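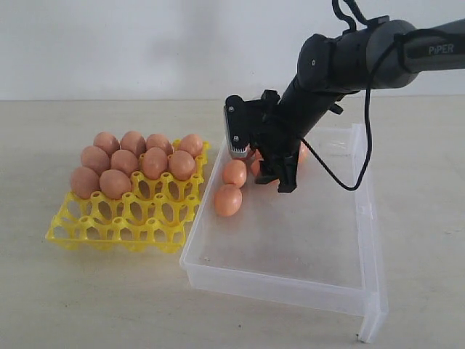 Can you teach a robot arm to pick something up just by doing it yourself and letting it follow?

You can, as long as you do it many times and don't mind keeping the bad ones. One person works a handle, the arm copies the handle, and everything the arm does is saved. Later the arm is asked to do it alone.

That was the answer Friederike Brandes gave Huệ Mai on her first morning at Astilier, and it was most of the training. The rest was a sheet of paper taped to the desk. It said to start with the gripper open, to work from the back of the tray to the front, and to press the left pedal at the end of an episode and the right pedal to throw one away.

"How many do you have so far?" Huệ asked.

"Of eggs? 417."

"And how many do you want?"

"Tostska is paying for 3,582," Friederike said. "Don't ask me where they got that number."

Huệ sat down and put her hand around the handle. It was a small arm of its own, light, with a trigger for the gripper. When she lifted it, the black arm across the table lifted too, a moment behind her.

She had packed eggs for six years before this, at the Zervas farm, where her mother still worked. There you took two in each hand without looking and set them down pointed end first, and you talked the whole time. She had thought it would help. She reached for the first brown egg in the bin, closed the trigger, and the egg rolled out from between the fingers and came to rest against the plastic wall.

"Leave it," Friederike said. "Go again. It should see that."

"It should see me miss?"

"It should see you miss and then get it."

So she got it. She carried it over to the yellow tray and lowered it into the far corner, and it leaned. She let go anyway. The second one took her most of a minute. By the fourth her shoulder was up near her ear, and Friederike came over and pushed it down with two fingers, the way a piano teacher would, and went back to her own desk.

They recorded 31 trays that day. Nine were thrown away, and two eggs broke. Friederike wiped up the second one herself.

"You're too fast," she said. "Then you're too slow because I said you're too fast. Pick one."

"Which one do you want?"

"I want the same one every time."

Huệ went home on the number 12 bus with her hand still half closed. Her mother asked what she had done all day, and she said she had put eggs in a tray. Her mother said she could have stayed at Zervas for that.

In the second week she found a way of doing it. She came straight down over the egg and stopped, closed until the egg moved a little, then closed a bit more. She lifted, and before she crossed to the tray she stopped again. She didn't need the stop. It was where her mother always held an egg up to the light bulb, back when the farm had a bulb over the table, and gave it a half turn to look for cracks. Huệ had copied that as a child and had never quit, even after the farm bought a machine to look for cracks and took the bulb down.

Friederike noticed it in the playback. She played four episodes side by side and tapped the screen with a pen.

"What is this pause?"

"I don't know. I just do it."

"It's a third of a second. There's a little twist in it."

"I can stop."

Friederike watched the four eggs go up and turn and go across. "You've done it in all of them?"

"I think so."

"Then keep doing it," she said. "If you stop now, I have two kinds of data."

At 1,061 they ran the first model. A man from Tostska was supposed to come and see it, but his train was late, and Friederike said she wasn't going to wait for a train. She filled the bin and put an empty tray beside it. Huệ pushed the handle to the back of the desk and sat on her hands.

The arm didn't move for a while. Then it went out over the bin and came down much too far to the left, and closed on nothing. It opened. It went up and came down again a little to the right and closed on the side of an egg, and the egg rolled away.

"That's me," Huệ said. "That's my first day."

"Mm."

It tried a third time. It stopped above the egg, closed until the egg moved, and closed a bit more. It lifted. Over the edge of the bin it stopped again, and the gripper gave its half turn, and turned back, and went on to the tray.

Friederike wrote something down. The arm set the egg in the far corner and went back for another. It did the turn with that one too, and with the next.

Huệ took out her phone and filmed the fifth and the sixth. She sent them to her mother without writing anything under them. Her mother would be on shift and wouldn't see them until the break at three.

The man from Tostska came in with his coat over his arm when there were eight eggs in the tray. He shook hands with both of them and stood behind the chair to watch.

"Why does it do that?" he asked, after a minute. "There, before it crosses. Is it checking something?"

Friederike looked at Huệ.

"For cracks," Huệ said.

"It can see cracks?"

"No," Friederike said. "It can't."

He nodded as if that were all right, and asked whether it could be made to go faster. Friederike said it could, with more episodes, and that the left pedal was sticking and they would need a new one. He wrote down the pedal. Huệ's phone buzzed against the desk, and she turned it over. Her mother had written back early. It said, who taught it to hold the egg so low?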